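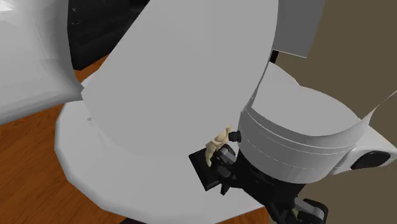 Slide 1: Who played that?

Okay, hi everybody, can you hear me at the back? Good. I'm going to talk about people whose names are in very small print on the inside of a record sleeve, if they're there at all. Bass players, mostly, because I am one, and because I get to pick.

Quick show of hands first. Who can hum a bass line from a song they love? (Wait. Let them hum. Somebody always goes first and then it's chaos.) Now keep your hand up if you know who played it. Yeah. That's my talk, more or less, but I've got the room until nine so let's keep going.

Slide 2: Growing up with the Prullodberg crates

I grew up near a record shop called Prullodberg, which had a cutout bin by the door where everything cost next to nothing. I bought by the sleeve at first, then by the label, and then one summer I started buying by the bass player. That changed what I owned completely! I had soul singles next to disco twelve-inches next to a truly awful soft rock album, and the same left hand was on all of them.

(If the laptop is behaving, play the soft rock one here. Only the first verse. Please don't let it reach the flute.)

Slide 3: What a session looked like

People picture a band in a room for months. A lot of these records were made by players who walked in, got a chord chart, ran it twice and recorded it. The job was to come up with a part on the spot, and the part was very often the thing you remember. The chart might say nothing but E minor for eight bars. Everything you hum was made up by the person holding the bass.

They got a flat fee. No share of the song, usually, since a bass line didn't count as writing. I have strong feelings on this and I'm going to try to keep them to one slide.

Slide 4: The Terkudance singles

Here's my pet subject. Terkudance was a tiny dance label, and I've spent far too many weekends with its catalog. I've logged 778 sides so far in a spreadsheet my family is very tired of hearing about. Of those, 584 have no player credits whatsoever. Singer, songwriter, producer, and then a picture of a sunset.

So how do you find out? You listen, a lot. You ask retired engineers. You look at tape boxes when somebody is kind enough to open a cupboard. And you get it wrong! I was certain for years that one player did all the early singles, and then I heard the stems and there were clearly 3 different people with 3 different ideas of where the beat was.

(Play clips A, B and C. Ask which one drags. It's B.)
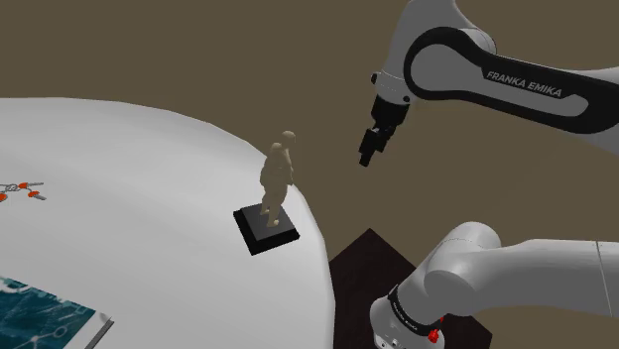

Slide 5: Arrangers, quickly

I can't leave without the string parts. Listen to the Urico sessions with the vocal muted and you'll hear the violins answering the bass, phrase for phrase. That was worked out on paper by an arranger, overnight in some cases, and then played by people reading it cold on a Thursday morning.

(Play the Urico clip from the second chorus. Turn it up, the room eats the low end.)

Slide 6: What I'd like you to do

Small request. Next time a song gets you, look up who's on it. If the streaming page doesn't say, try the fan database at Guo, where people type in sleeve notes for fun, and if you own the record and it's missing, type yours in. It takes a few minutes and you get to argue with strangers over who played the tambourine.

Questions now, and I've brought a box of singles if anyone wants a rummage. The turntable stays plugged in until they throw us out.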